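Katberg Documentary Listings

A plain text catalog of documentary films shown at the Katberg and Solheim screening rooms. It holds 223 titles, one per line, with tabs between the fields. Vistumeck keeps the list and updates it each August.

Fields

title: as printed on the opening credits
runtime: whole minutes
subject: person, place, trade or event
language: main spoken language
room: Katberg or Solheim
captions: y, n, or blank if unchecked

Known problems

Captions were never checked for 40 titles. Films in two parts are entered once, with the runtimes added together, so the longest entry is 696 minutes. Shorts from the Zurwood program are in a separate file, zurwood.txt, and use the old subject codes. Don't merge the two files before converting those.

Sorting ignores "The" and "A" at the start of a title.

Use

Free to copy for noncommercial use. Please credit Vistumeck. Send corrections with the line number.
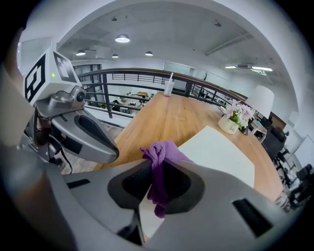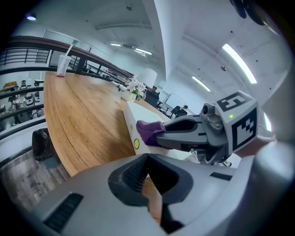
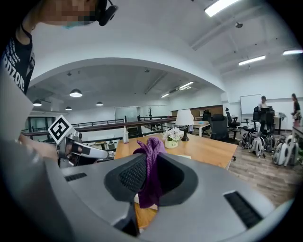
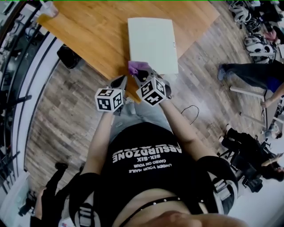 Does the runtime include the closing credits?
Runtimes run from the first image to the end of the credits. Talks held after a screening are left out.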